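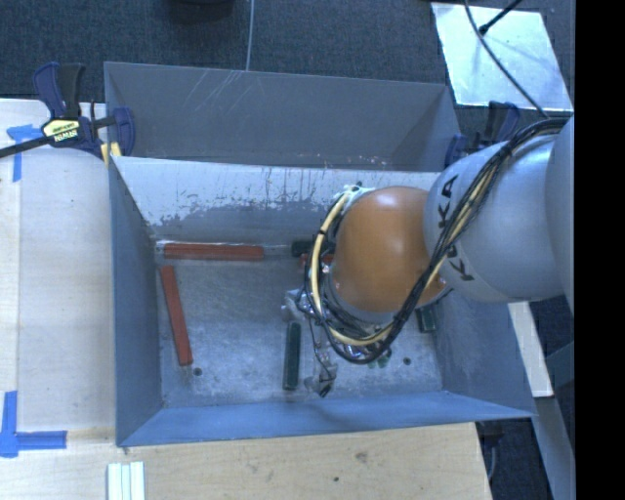
A KUKA arm reaching into a metal bin of red and dark green bars.

Home | Topics | Robotics | Random article

Bin example gathering

Bin example gathering is the practice of having a robot arm reach into a container over and over so that a learning system can study the results. Each reach is stored as one example, along with what the cameras saw and whether the gripper came up holding anything. Early in a collection it usually hasn't, and the empty tries are kept too.

Method

A typical station has an arm, a gripper, a bin and a pile of parts nobody will miss. Long bars are a popular choice: they lie flat, hug the walls and cross one another in ways that annoy both people and software. The bin must stay put between tries, a problem on which much theory could be spent and which is commonly handled with hardware-store clamps. Tape on the work surface is a common way to mark positions.

The Zuscombe collection

The Zuscombe collection, begun one June under Stellan Tangen, set out to record 2000 reaches at 200 per shift. The first shift logged 67. Tangen's notes blame bars resting against the walls, where the fingers had little room to close, and cable slack, which gets 2 pages to itself. The set was later split into Brodum (single bars) and Kanaujia (piles) — the names come from a list Tangen declined to explain.

Criticism

Reviewers of the Prareck workshop noted that a system trained on one bin becomes very good at that bin. Later collections changed the bin.

See also: Grasp planning; Machine learning; Clamp

We use cookies to improve your reading experience. Accept | Manage settings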